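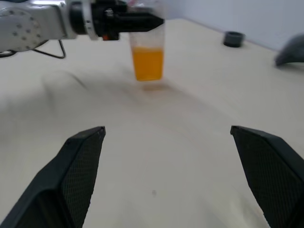 Servir et conserver les jus sans taches

Un verre de jus d'orange posé sur un plateau clair laisse vite un rond. Tant que la trace est fraîche, une éponge humide et une goutte de liquide vaisselle suffisent. Si elle a séché, posez dessus un linge mouillé d'eau tiède pendant 7 minutes, puis frottez avec du bicarbonate en pâte. Pas de poudre abrasive, elle raye et la tache suivante s'incruste. Essuyez aussi le dessous du verre avant de le reposer.

Remplissez les gobelets en plastique à moitié, ils basculent moins.

Pour les bouteilles, un bouchon perdu se remplace par un bloc de mousse plus large que le goulot. Un morceau de ruban adhésif sur la mousse, un autre sur la bouteille dans le même alignement, et on remet toujours le bloc dans le même sens. Le tout se range debout, dans un support qui tient bien le bas de la bouteille.
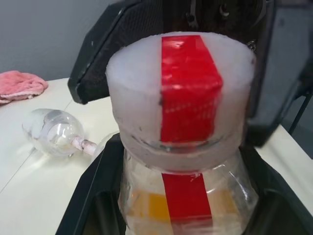

Senga Gunn nous écrit que chez elle la mousse prend l'odeur du jus au bout de deux ou trois jours, et qu'elle la rince au vinaigre blanc coupé d'eau avant de la laisser sécher une nuit. Elle déconseille l'eau au-dessus de 40 degrés, qui ramollit la colle du ruban.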